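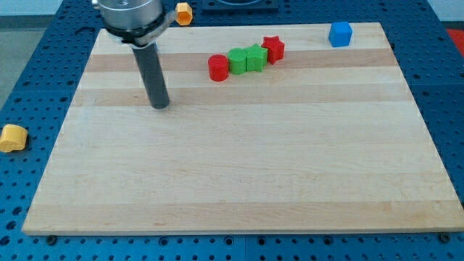

Benedikt Leitner wants to know why wood has stripes in it, and whether a tree knows how old it is. Two very good questions, Benedikt! I'm going to start with the stripes, and by the time I've finished with those we'll have most of the answer to the other one.

First you need to know where a tree does its growing. I used to think the whole trunk just swelled up, like bread dough. It doesn't. Right under the bark there is a very thin layer of living cells called the cambium (say it KAM-bee-um). It wraps around the trunk like a sock around a leg, and it makes new wood on its inside and new bark on its outside. Once the wood is made, it stays where it is for good. So the oldest wood is in the middle, and the newest is right out near the bark.

Here's a thing that surprised me when I was nine. If you hammered a nail into a tree and came back 20 years later, the nail would be at exactly the same height. Trees get taller only at their tips. The trunk gets fatter and that's all. (Please don't hammer nails into trees. I did it once behind my aunt's house in Jirnville and I heard about it for a whole summer.)

Now for the stripes. In spring there's lots of rain and the tree is in a hurry, so the cambium makes big, roomy cells with thin walls. They're like drinking straws, and water rushes up them to the new leaves. Wood made of big cells usually looks pale. Later in the summer the tree slows down and makes small cells with thick walls, all squashed together. That wood is usually darker. Then winter comes and the growing stops. Next spring, off it goes again with the big pale cells.

One pale band plus one dark band makes one year. Cut straight across a trunk and you see them as rings, one inside the other. Cut the trunk the long way, into planks, and the saw slices through those same rings from the side, so they come out as lines and wavy patterns. That's what people call the grain. Same rings, different slice!

Not every stripe you see in a wooden thing is a ring, though. Some wooden things are made by gluing strips together, side by side, and each strip might come from a different tree, or from a different part of the same one. The middle of a trunk is called heartwood, and it's often darker. The outside part is called sapwood, and it's often lighter. Put a piece of each next to each other and you have a stripe that a person made. To tell them apart, look for edges. A glued stripe has an edge as straight as a ruler. A growth stripe wobbles.

So does a tree know how old it is? It can't count, as far as anyone can tell – but it keeps a very good diary. A wide ring often means a nice wet year. A skinny ring can mean a dry year, or a year when caterpillars ate all the leaves. A black scar might be from a fire. People who read rings for a living are called dendrochronologists, and yes, I had to practice spelling that.

They don't have to chop the tree down, either. They use a hollow drill that takes out a piece of wood as thin as a pencil, and then they sit with a magnifier and count. In the woods above Brornimham there's a yew with a trunk so wide that my whole family couldn't reach around it. Its neighbor, an old pine, was drilled one May and came out at more than 100 rings. The yew has a hollow middle, so its oldest rings are gone, and its real age is still a mystery.

What about trees in hot places where it's never winter? Some of them grow all year long and hardly make any rings at all. Others make a ring for each rainy season, and if there are 2 rainy seasons in a year you can get 2 rings. Tricky!

Something to try: find a log or a stump and wet the top with a sponge so the rings show up better. Put your finger on the ring next to the bark, which is the last one the tree made, and count inward until you get to the year you were born. Then keep going and find your grandma's.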